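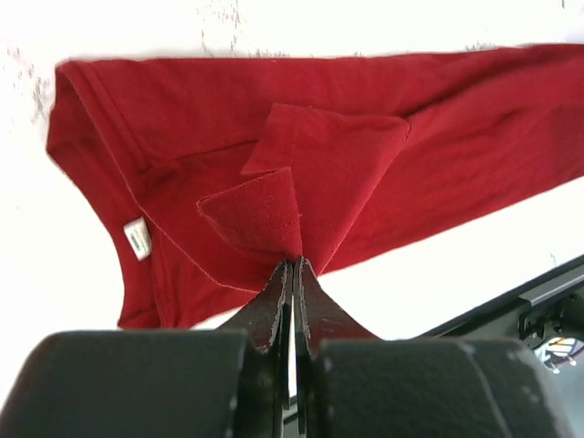
Zixuan Tang
Staff Writer, Home and Household

Viera Ševčík starts every T-shirt the same way. She puts it flat on a white table, runs her palms out from the middle, and leaves it alone for a second before she makes a fold.

"People want to fold it in the air," she said. "They hold it under the chin and bring the arms in. You can do it that way, but then you have to do it again on the table."

Ševčík runs the folding room at Larkard, a secondhand clothing shop in Ernmont. She has been there 11 years. Before that she worked in the laundry of the Corine hotel, where she folded mostly sheets and napkins. Shirts, she said, are harder.

"A napkin has four corners. A T-shirt has sleeves, and it has a neck that doesn't want to lie down. Cotton knit also moves. You pull it here and it goes crooked over there."

I asked her to teach me. She gave me a red shirt and told me to find the label first. The label tells you which side of the neck is the back, and she folds with the back facing up so that the front ends up on the outside. Then she had me look for the line where the sleeve is sewn to the shoulder.

"That seam is your ruler," she said. "You don't need a board. If the seam is straight on the table, the shirt is straight."

My first try was not good. I had picked the shirt up by the middle, and it had creases running out in every direction from the spot where I had held it.

"Everyone picks it up in the middle," Ševčík said. "It's the closest part. It's fine for getting a shirt out of a basket. Then you put it down and find the hem."

She does not iron T-shirts. If one has creases, she shakes it twice and smooths it by hand while it is still a little warm from the dryer. Shirts that have gone cold in a pile get a damp cloth run over them.

On November 12, 2019, the shop finished sorting a donation that had come in from Stougaard, the next town over. It came to 163 pieces, most of them T-shirts. Ševčík and one coworker did it in a day and a half.

"The bags were packed very tight," she said. "Some shirts were inside out, and some had one sleeve pulled in. That takes longer than the folding. You put your hand in, you find the cuff, you bring it back out."

She checks each piece as she goes. The inside of the knit tells her more than the outside, she said, and she turns back the hem to feel it. If the inside is thin or the stitching has opened up, the shirt goes in the rag bin. Small stains go to a soaking tub in the back.

Larkard folds its shirts to a width of 9 inches to fit the shelves. Ševčík said people at home should measure the drawer and forget what the shop does.

"My sister rolls hers," she said. "I don't say anything. They fit in her drawer."

My fourth shirt passed. She turned it over, pressed down one corner of the collar, and put it on the shelf with the others.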